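What I learned from getting burglarized in October

I said I would write this up once the case number stopped changing, and it has been the same one for a few weeks now, so I'm going ahead.

We live on the east side of Drullthorpe, at the quiet end of Kovitz Street. Back in October somebody came in through the side door while I was at work and my husband was at the dentist. They were fast. They took a laptop, a camera bag, my grandfather's watch, a Stöcker drill set still in its case, and the spare keys to the car. They left the TV, and they left the car too, which surprised the officer who came out. The total on the report was over $4000, most of it the laptop and the camera gear.

I got home at 4:40 and noticed the cold before I noticed the door. My first mistake was walking through every room before I called. The officer was polite about it, but he did ask which handles I had touched, and the answer was all of them. If you come home to an open door, go back outside and call from the sidewalk.

The second mistake was the list. I gave him one on the spot and it was bad. I forgot the drill set completely and got the laptop model wrong. You can add items later with a supplemental report, and I ended up filing two of those. Each one goes to records first and then to whoever has the case, so there was a gap of several days when the detective was working from a list that was missing half the things a pawn shop would want.
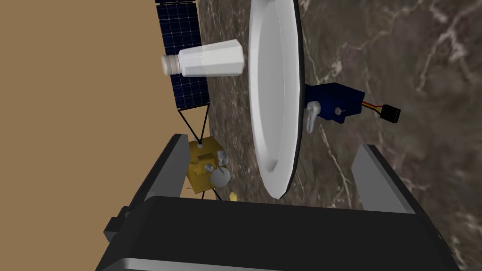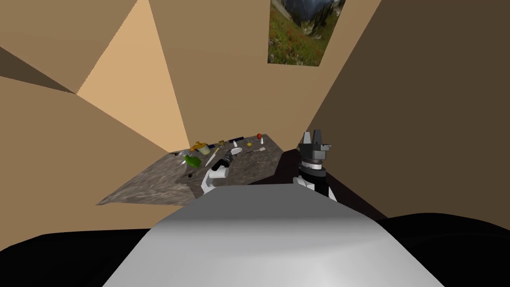

Detective Rodrigo Sepúlveda called the following week and asked me to describe the kitchen as it was that morning, before anyone had been in it. I found that hard. I knew the keys had been out, but I couldn't say which side of the sink. Our counter has the same kind of mottled gray-brown surface as the one in the second picture, and small things get lost on it even when you're looking for them. I had been telling everyone the keys were in a drawer. After talking it through with him I was fairly sure they had been sitting in plain view of the side door window. He wrote that down and told me to have the car rekeyed, which I had not done yet. I did it the next morning.

Serial numbers were the other thing he wanted. I had one, for the laptop, on the receipt in my email. The drill set number turned up on the warranty card. The camera I never registered, but my husband found that the number was stored in the photo files themselves, so check there if you're in the same spot. The watch has no number I know of, only initials on the back, and I sent in the one decent photo we had of it.

Napaporn Chaiyaporn across the street has a Pallus doorbell camera, and hers was the only useful video on the block. It showed a man walking up our driveway with an empty backpack and leaving with a full one. The file would have been erased after 5 days if she hadn't saved it. I asked her on day 4. I should have gone over there the first night — I just didn't think of a doorbell as seeing that far.

As of now, the drill set is back. It was in a pawn shop two towns over and the serial number matched. I had to sign for it at the property window, which is only open in the mornings, and bring ID and a copy of the report. The laptop and camera are still missing and I don't expect to see them. There has been one arrest, and I'm going to leave that alone until the hearing.

Insurance paid part of it after the deductible. The new deadbolt and strike plate were $70 and I put them in myself with the recovered drill. I'm still checking listings for the watch every couple of days. If you see a steel one with E.M. scratched on the back, please email me.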